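Drawer scenes and the collision checker

September 23, 2026

I spent most of this week on the planner and very little on the policy, which was the opposite of my plan. The problem was the cached collision mesh. Our scene loader built it once at reset, with the drawer closed, and kept using it after the joint had moved. The planner was happy to send a finger straight through an open drawer front.

Nantana spotted it in the logs before I did. Of 2,977 rollouts, 541 had a contact the planner said could not happen. I had been blaming the controller gains – wrongly. 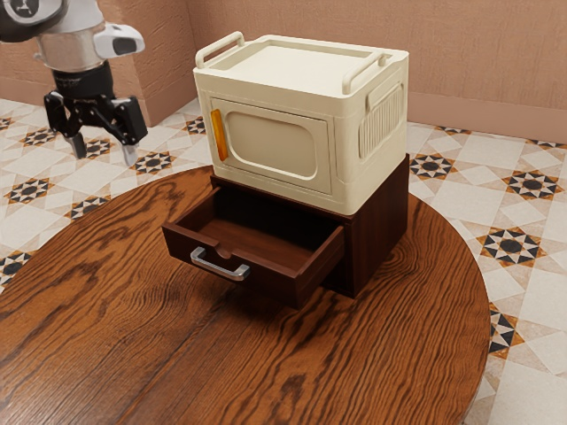 The fix is small. Liapis now reads joint positions on every planning call and moves the link meshes before it checks anything. That made each call slower, so I capped the sampler at 2,000 nodes and let it return its best partial path if it runs out.

Stacked objects are still a mess. If one thing rests on another, the checker treats them as two separate bodies, and nothing in the cost says that bumping the lower one moves the upper one. Thitima wants a support graph. I would start with extra padding and see how far that goes.

I also have two open bugs in the tile texture randomizer, but those can wait until the rerun is done.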